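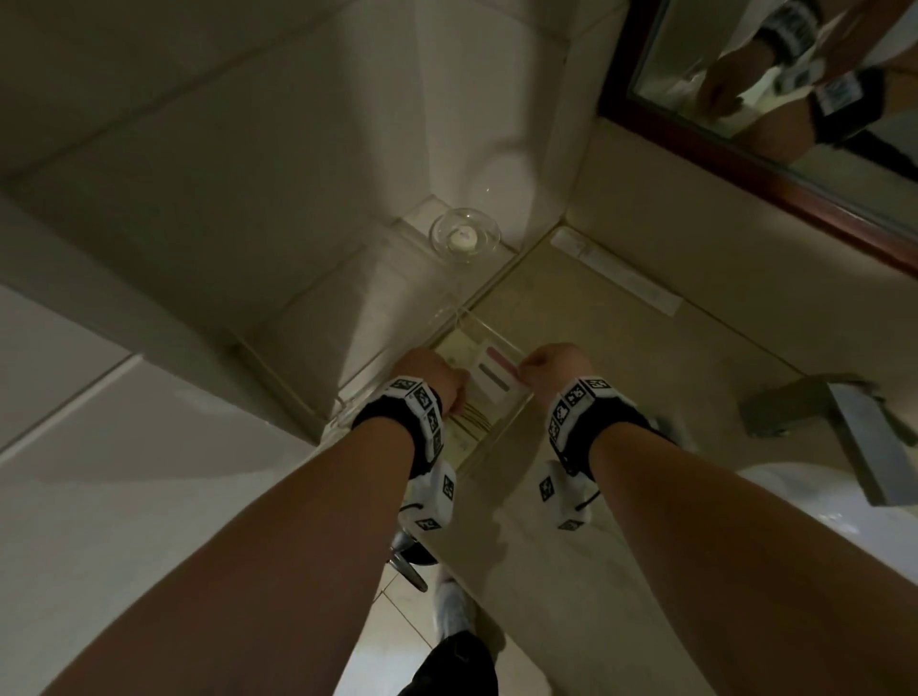 Hands on the amenity tray, marker bands on both wrists.

Equipment list, second go

October 23, 2026

I said in September that I would put the costs up once they had settled down. They haven't settled, but the order for the next lot has to go in soon, so this is where the list stands.

For anyone new, we are trying to get an arm to reset a hotel bathroom counter between guests. Tray straight, packets in the tray, basin clear, nothing left behind by the tap. Before the arm gets anywhere near it, we need recordings of people doing the job by hand, and that is what nearly all of this year's money goes on. The rooms are at the Morelli in Stovudton. They let us in between check-out and cleaning, and we pay them for the time.

The arm itself is the easy bit. We had a quote from Dromadberg in the spring and I have not asked for another. It's the biggest number on the sheet and it won't be spent until next year, so I've put it on its own page and stopped looking at it. What I have to decide now is wristbands, cameras, storage and stuff.

Wristbands first. We get them from Ciseo at £91 each, which covers the strap, the printed marker panels and the block that hangs underneath. I started by ordering two pairs. That was not enough. A strap stretches, or a panel gets a scuff across the pattern, and then that pair has to come out of use until somebody can sort it. The new order is for 18 bands. That gives us a pair for each person recording, with a few in a box. I asked whether they would sell us the panels without the straps and they will, but only in packs that are too big for us.

The hanging blocks are the part I would change if I could. They do help when the wrist turns over and the top panels can't be seen. They also swing, and when you lean over a basin they hang down towards whatever you are trying to pick up. Lino Benedetti does most of our recording and has got used to them. I haven't. We have costed a shorter cord, and it comes to nearly nothing, so that's going in.

Storage I got badly wrong. I worked out how much one reset would take up and multiplied it by the number of resets. I forgot the retakes, and I forgot that we keep the retakes. We filled the first set of drives in 11 days. The new figure has double the space in it and a second copy kept in another building. It is dull money to spend, but I don't want to redo a month of bathrooms.

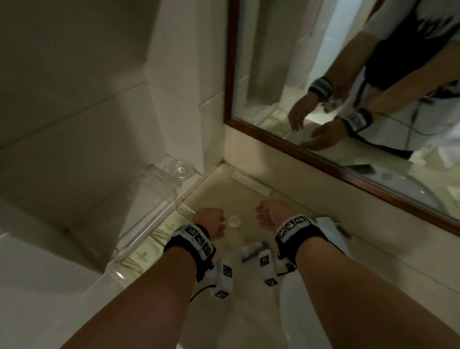 Mirrors had no line in the budget at all, and they should have had one. All our early tests were done on a plain worktop in the office, where the only bands in view were the ones on your wrists. A hotel vanity has a big mirror right behind the counter, so with your hands over the counter the bands turn up again in the glass, further back and from another side. The tracking throws most of the reflected patterns out, since a marker in a mirror reads backwards, but checking that it has done so takes a person and the person has to be paid. I have added checking time for every session in a room with a mirror, and that means every session. Covering the mirror would be cheaper and would also give us recordings of a bathroom that no hotel has.

Next, consumables. These are small, and I had them under "sundries" with the batteries and the tape. They have their own line now. Soap, packets, little bottles, cards. We could use the same handful of things over and over, but paper packets go soft at the corners after a few days of being picked up and the real job is done with fresh ones. The Morelli sells us theirs by the box at what they pay for them - I asked for it in writing and got it.

I did look at clear trays too. The ones in the rooms are see-through, and I expect that will be hard on the arm's camera when we get to that stage. It's tempting to buy a few in a solid colour for the early runs. For now I've put down for one, to try, and left the rest of the trays as they are.

Things I have taken off the list: the second lighting kit, which never left its bag, and the folding trolley, which doesn't fit through a bathroom door. If anyone reading wants the trolley, send me a message. It's in good order and you would have to collect it.

Still open is whether we pay for spare cables now or wait until one goes. Lino says buy them now. The order goes off when I've had a price back from Ciseo on the shorter cords, and I'll post the final sheet after that.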